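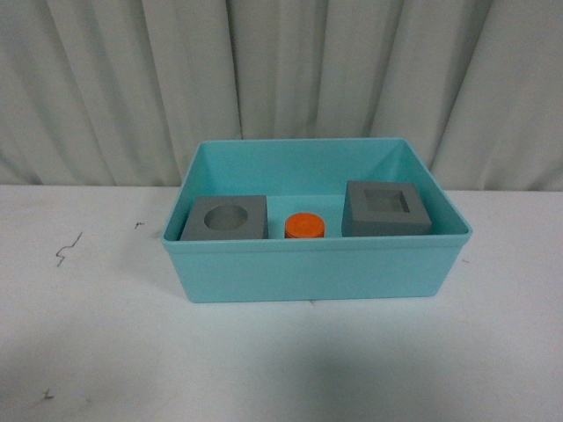 Grey block, round recess, turquoise bin.

Clearing a Blocked Nozzle with a Cold Pull

Feb 26, 2018

Sooner or later your printer will start laying down something that looks like old string. The first layer goes patchy, the walls turn to sponge, and the extruder makes a clicking noise like a disappointed aunt. My Jarkness managed 943 hours before it did this to me, and then did it twice in a fortnight, presumably to make up for lost time.

You can take the hot end apart at this point. I used to, and I have the tiny burns to prove it. These days I try a cold pull first. You melt some filament into the nozzle, let it cool until it is firm but not solid, and drag it out along with whatever has been lurking in there.

What you need

A length of nylon filament, 30 cm or so longer than the path from the extruder to the nozzle. I use the natural Stivby stuff, as the muck shows up well against it. Black nylon works just as well but takes all the fun out of inspecting the results.

Side cutters, a pair of pliers and a brass brush. Gloves if you are sensible.

An acupuncture needle or a proper nozzle needle, thinner than the hole. The Skendo ones come in a plastic tube that is harder to open than the hot end.

Before you start

Check that it really is the nozzle. Heat up to your normal printing temperature, lift the head well clear of the bed and push filament through by hand. If it flows freely and straight down, your problem is elsewhere: a worn drive gear, a weak idler spring or a spool that has tied itself in a knot. If it curls up and sticks to the side of the nozzle, or hardly comes out at all, carry on.

Read what your hot end is rated for as well. If there is a PTFE liner running right down to the nozzle, don't go above 240 degrees. Some nylons want more than that. If yours does, either buy a different nylon or do the whole job with PLA, which is more brittle and likes to snap at the worst moment, but will do.
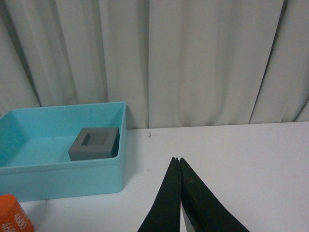

Square recess with a wide lip all round.

The pull itself

1. Heat the nozzle to the printing temperature of whatever was in there last, and take the old filament out.

2. If you have a Bowden tube, disconnect it at the hot end. You want to be pulling directly on the filament, and the tube only gets in the way.

3. Push the needle up into the nozzle from below and wiggle it gently. You are loosening things, so leave the hole the size you found it.

4. Set the temperature for the nylon, cut the end of the filament square and feed it in by hand. Keep pushing until it comes out of the nozzle, or until it plainly isn't going to.

5. Turn the heater off, but keep light pressure on the filament while it cools. This part is very dull. Stop pressing once the nozzle has dropped below 150.

6. Let it go right down to 50, then set the heater to 90 for PLA or 130 for nylon and wait for it to get there.

7. Pull, firmly and straight up. Brace the carriage with your other hand, keeping your fingers off the heater block. It should let go with a small pop.

Look at the end. A good pull has a neat cone on it with a thin whisker where it sat in the nozzle hole. You will probably find brown flakes, a dark ring or a bit of somebody else's carpet. If the tip is blunt, or has stretched out like chewing gum, you pulled too hot, so drop the temperature by five degrees next time. If it won't move at all, go up by five.
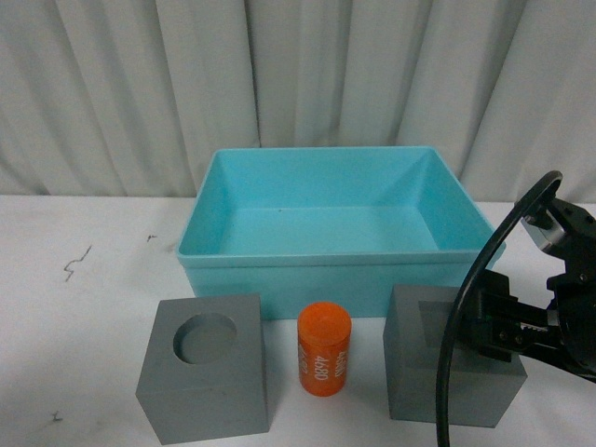
Snip off the dirty end and go round again. I usually stop when the tip comes out clean twice in a row. My record for a single clog is longer than I care to admit, and involved a reel of glow-in-the-dark that had seemed such a bargain at Borkowska.

Getting back to normal

Brush the outside of the nozzle while it is hot, taking care not to let the brass bristles touch the heater wires. Refit the Bowden tube, making sure it goes all the way down — a gap there will give you another blockage by teatime. Load your usual filament and run plenty through until the colour is clean, then print something small and boring before you trust it with anything that takes all night.

If several pulls make no difference, change the nozzle. They cost very little, they wear out anyway, and there's no medal for saving one.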